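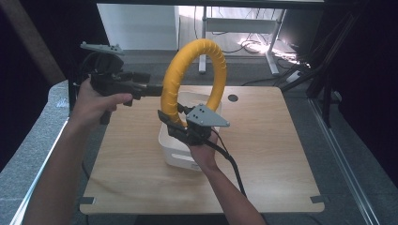
*Ring task, white container, right gripper on the ring.*

Hello all,

On the question from the April list:

> Are we still doing the ring task with both grippers, or can one person use a single gripper and leave the other on its stand? The Tirumden sheet doesn't say.

Both, please. The left one can stay open if you don't need it, but keep it in your hand so that both tracks get recorded. Takes with only one track are no use to the Dreladier group and I have had to drop two of them already.

We have 43 takes of the ring so far. The target was 40, so that task is closed unless the club wants spares. Next is the Gatti set, same board, same clips. Please don't move the board between takes — if it slips, stop and start a new one.

Other points:

- Check the cables before you start. The right one runs down over the wrist and pulls if you reach too far.
- Name files the way the Hamix page says, with the task first.
- Bench slots are two hours. If you can't make yours, write to the list by the evening before.

Does anyone have the spare gripper jaws? They aren't in the drawer.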